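Ground wire or no ground wire on a fiberglass roof rack mount?

Mobile Radio > Antennas, Coax and Mounts

trudy_t40
Hi all, long time reader, first post in this section. I finally got a ham ticket in July and I'm putting a dual band radio in my pickup. The truck has a fiberglass topper on the back and a rack bolted to the topper, and I'd like to mount the antenna on the rack because it's up high and out of the way of the car wash brushes (yes, I use the car wash, go ahead and yell at me).

My question is about the ground. The rack is aluminum but it's sitting on fiberglass, so it isn't connected to anything. My neighbor says run a wire from the rack down to the frame and I'm done. The guy at the parts counter says that won't help one bit. They can't both be right! Antenna is a Hutik half wave, the mount is a plain lip mount, and I have the coax already made up.

Trudy Trevaskis

bsowa
Parts counter guy is closer. At VHF a long skinny wire down to the frame isn't much of a ground for RF. It'll help a bit with noise and static, so I wouldn't tell you to rip it out if it was there, but it won't act like a ground plane. The thing you've got going for you is that a half wave doesn't lean on the ground plane the way a quarter wave does. Put it on the rack and check the SWR before you buy anything else.

Q_Eusebio
I'll disagree with Bogumił a little, as usual. I had a half wave on a floating rack for two years and it was fine on 2 meters and lousy on 70 cm. Everybody says "no ground plane needed" like it's magic. Read the sheet that came with it. A lot of these dual banders are a half wave on one band and something else on the other, and the something else may want metal under it.

And Trudy, whatever you do with the wire, use flat braid or strap and keep it short. A long piece of hookup wire is just one more thing to flap around.

bsowa
Fair point on 70 cm. I still say measure first.

dorota_mobile
Why not skip the rack and put a bracket on the hood? I know the topper is higher, but the hood is real metal and the coax run is half as long. I went from a rack mount to a hood bracket on my old wagon and I hit the same repeaters as before, with less hiss. The only thing I didn't like was seeing the whip wiggle in the corner of my eye for the first week.

If you do stay with the rack, please put a drip loop in the coax before it goes inside. I didn't. Guess who bought new coax.

trudy_t40
Thanks everyone, this is already more help than I got in a month of searching. Dorota, I thought about the hood but the hood on this truck is aluminum and so are the fenders, so I can't use a magnet, and the gap along the edge is really tight. I could maybe get a thin bracket in there. I'd have to scrape paint though and my husband made a face when I said "scrape paint."

Eusebio, I dug out the sheet. It says half wave on VHF and "5/8 x 2" on UHF, and then there's a line that says a ground plane is "recommended for best performance," whatever that means.

Q_Eusebio
Means they don't want you calling them. But OK, that matches what I saw on mine. Do you have a way to check SWR on both bands? A meter that only does HF and CB won't tell you anything useful up there.

wsadowski
Popping in from the shack section, I hardly ever post in mobile. I did the sheet metal trick on a fiberglass camper shell and I'd do it again. Cut a piece of thin aluminum or galvanized sheet, as big as your rack will take, and bolt it to the crossbars with the mount in the middle. It doesn't have to be connected to the frame at all. It just has to be big enough for the band. For 2 meters you'd like about 19 inches out in every direction, which is a lot, but for 70 cm you need way less, and that's the band you're worried about.

Mine is painted the same color as the shell and you can't see it from the ground. File the corners round, ask my forehead.

Also hi Eusebio, you still owe me a connector.

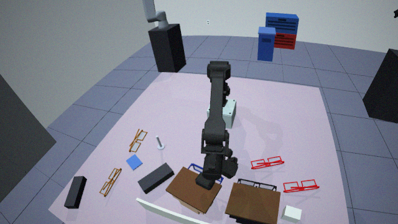

Sim render, arm over the wooden board

Weronika

Q_Eusebio
I mailed you that connector! Check with the post office.

The sheet is a good idea and it's cheap. My only beef is wind. A flat sheet on crossbars will hum at highway speed if you don't put enough bolts in it. Mine sounded like a kazoo.

dorota_mobile
Rubber washers between the sheet and the bars, problem gone. Or use wire mesh, the stiff kind. Wind goes right through and at those frequencies the antenna doesn't care about small holes.

bsowa
Mesh rusts where the wires cross. I'm not a fan. Sheet, or four radials made of aluminum rod if you don't mind looking like a weather station.

dorota_mobile
Mine is still up there and it's been through plenty of road salt. Galvanized, clear coat on the cut ends. We can agree to disagree.

trudy_t40
OK so here's where I am. I borrowed a Sasutix meter from a club member and tested it on the bare rack, no sheet, no wire. On 2 meters it was under 1.5 everywhere I tried. On 70 cm it was 2.6 and it jumped around when I moved the coax, which I'm guessing is bad?

wsadowski
Yep, if the reading moves when you move the coax, the outside of the coax is acting as part of the antenna. Snap a ferrite or two on it right at the mount and see if it settles down. Then try the sheet. You can tape a piece of heavy foil on cardboard under the mount for a quick test in the driveway before you cut any metal. Keep the power low while you're standing next to it.

bsowa
Foil test is a good one. Do that before you spend 40 bucks at the metal place.

trudy_t40
Foil and cardboard (from a Butum cooler box, very classy) brought 70 cm down to 1.7, and it barely moves when I wiggle the coax now! So the sheet it is. I'll ask about scraps at Kalinowski, the roofing shop by my work. I'm skipping the wire to the frame for now. My neighbor is not convinced and wants to see it for himself.

Q_Eusebio
Tell him the DC ground for the radio is a separate thing and that one he can fuss over all he wants. Straight to the battery, fuse it near the battery end.

dorota_mobile
And the drip loop!!

trudy_t40
Drip loop is on the list, underlined. Does anybody have a favorite sealant for where the coax goes through the topper? The hole is already there from an old brake light and it's bigger than I'd like.

bsowa
Rubber grommet first, then sealant on the outside only, so you can get it apart again.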